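Forum d'entraide Tusterer > Robotique domestique > Apprentissage par démonstration

Passer l'aspirateur avec une caméra sur la tête, est-ce que ça sert vraiment à quelque chose ?

Posté par merlow_44, 28 janvier 2019

Bonjour à tous,
On me propose de participer à une collecte pour le projet Trnka. Le principe : on fait son ménage chez soi, filmé en vue subjective, et les séquences servent à entraîner un modèle qui doit apprendre à passer l'aspirateur le long des murs. On me demande 10 heures d'enregistrement. Le guide fait 2 pages et il est très vague sur ce qu'est une « bonne » séquence. Faut-il un sol sale ? Faut-il garder les deux mains visibles ? Et surtout, qu'est-ce qu'un robot peut tirer de mes bras à moi, alors qu'il n'aura ni mes mains ni mon dos ? J'ai un peu l'impression qu'on ramasse de la vidéo d'abord et qu'on réfléchira plus tard. Merci d'avance à ceux qui ont déjà donné.

3 réponses

Rostislav Tichý
Membre depuis septembre

Votre méfiance est saine. J'ai annoté ce genre de séquences pendant un moment et la moitié partait à la corbeille. Le plus souvent on voyait un mur, un plafond, un bout de manche, et l'outil jamais. Avant de vous engager, regardez si l'extrémité du tube reste visible quand vous longez la plinthe. C'est le seul endroit où il se passe quelque chose pour le modèle. Le bulletin du groupe Tarkton avait repris une vue de ce type, je la remets :

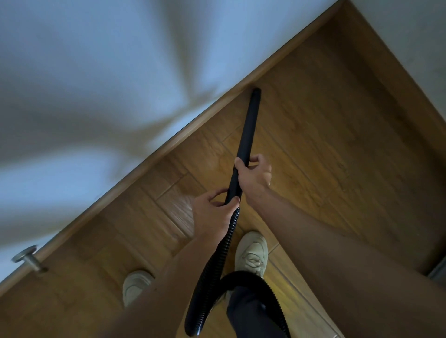 Bulletin Tarkton, n° 2, p. 10

Pour moi celle-là est utilisable. Les deux mains tiennent le tube, l'embout est juste devant la plinthe et rien ne cache le point visé. Le flexible qui traîne entre les pieds est un bon cas aussi, un humain compose avec sans y penser, une machine non. Par contre je ne vois aucune saleté sur ce sol. Si toute la collecte est comme ça, le modèle apprendra un geste et ne saura jamais à quoi il sert. Une image ne dit rien non plus de l'aspiration ni de la force d'appui, et ça, aucune caméra de tête ne vous le donnera.

Quant aux bras, vous avez raison de poser la question. Le passage de la main humaine à la pince, on en parle beaucoup dans les présentations et très peu dans les résultats. Demandez-leur un essai sur une pièce qui n'était pas dans les données. S'ils répondent à côté, vous saurez quoi faire de vos 10 heures.

lino_et_parquet

Moi j'ai fait la collecte, aucun souci, on s'habitue à la caméra. Juste mal à la nuque le soir. Pensez à charger la batterie.

Garance B.

Pas tout à fait d'accord avec Rostislav sur le sol propre. Les passages où il n'y a rien à ramasser, il en faut, sinon le robot s'acharne. Mais il faut que quelqu'un note si le sol était sale au départ, et dans le guide que j'ai eu entre les mains il n'y avait pas de case pour ça. Même chose pour les butées de porte et les pieds de meuble : on les contourne, personne ne l'écrit, et après on s'étonne que le modèle fonce dedans.

Pour la question des mains visibles : oui, les deux, et penchez la tête. Si vous regardez droit devant vous, on n'a que le mur. Relisez aussi la clause sur la réutilisation des vidéos, dans ma version elle n'avait pas de date de fin. Je n'ai pas signé.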